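Boards > Working Events > Contracts and Pricing

Flat fee vs. hourly for day-of coordination, and where the line sits

Posted by ftalebi
I have been doing day-of coordination in Skuvville for two seasons on a flat fee. The contract says the fee covers one planning call, the timeline, the rehearsal and the event day up to 10 hours. In practice the planning call turns into a string of emails starting months out.
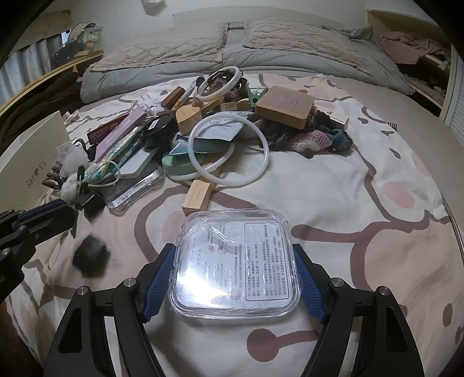 The last booking was a December wedding with 123 guests. I logged my time for it and the pre-event work exceeded the event day. I want to move the pre-event portion to hourly and keep the day itself flat. Has anyone run a split contract like that, and how do you word the boundary between the two?

Forough Talebi

Reply by kratochvil_p
I ran a split for one season and dropped it. Clients stop emailing when the meter is on. You then get the missing information at the rehearsal, when it costs you more to fix. Raise the flat fee to match your log and leave the structure alone.

Reply by arsen_z
Disagree with the above. A flat fee set from one logged event is priced on a sample of one. If that client was heavy, you overprice the next five. If they were light, you are back where you started.

My wording, in use at Skeddale for three years:

"Pre-event services are limited to the items in Schedule A. Requests outside Schedule A are billed hourly in quarter-hour increments, subject to written approval by the client before work begins."

Schedule A lists the call, one draft of the timeline, two revisions, and vendor confirmations in the final week. The approval clause matters. Without it you will argue over every invoice.

Reply by ftalebi
Do the two revisions include changes forced by vendors? On the December job the caterer moved the load-in time twice and I reissued the whole timeline each time.

Reply by arsen_z
No. Vendor-driven changes are excluded from the count and not billed. Client-driven changes are counted. I mark the source in the revision header.

Reply by kratochvil_p
That header is where it breaks down. The caterer moves load-in because the client added a course. Who drove the change? You now have a dispute in the final week with the person who is supposed to hand you the rings.

Reply by arsen_z
It has come up once. I absorbed it.

Reply by mlazar
Separate point. Check whether your liability policy defines covered work by contract type. Mine asked for a description of services at renewal, and "consulting, hourly" was rated differently from "event coordination, flat." I had to send the underwriter a copy of the schedule before they would put both under one policy. It took a while, so do it before you issue the new contract.

Also, log hours by category if you are going to price from them. I use four: client communication, vendor communication, documents, travel. Documents was the largest for me, and it dropped by half after I stopped rebuilding the timeline from scratch for each client.

Marius

Reply by ftalebi
I logged a single total, unfortunately. I can reconstruct some of it from sent mail. Is anyone using software for this? A venue manager suggested Trarkuline.

Reply by vfurtuna
I use Trarkuline. The timer is fine. The timeline export puts every vendor on one sheet and there is no per-vendor filter, so the DJ gets the florist's schedule and the reverse. I cut it up by hand in a spreadsheet. If you only want hours, a spreadsheet does it for free.

On the original question, there is a third option. I sell the pre-event work as a prepaid block. The client buys a number of hours at signing, unused hours are not refunded, and I send the balance on the first of each month. They keep emailing because the time is already paid for, which deals with Peter's objection.

Reply by kratochvil_p
Partly. What do you do when the block runs out a week before the date?

Reply by vfurtuna
They buy another, minimum two hours. I warn them when a quarter of it is left. Vlad, who assists me on larger events, writes his time against the same block, so it can go faster than clients expect. I put that in bold in the contract after the first complaint.

Reply by arsen_z
Nonrefundable prepaid hours may be restricted depending on the state. Have the clause read before you copy it.

Reply by ftalebi
Thanks. I will rebuild the log in Marius's four categories first and price a block from that. Vasilică, could you post the wording of your low-balance notice?

Reply by vfurtuna
Sent you a message with it.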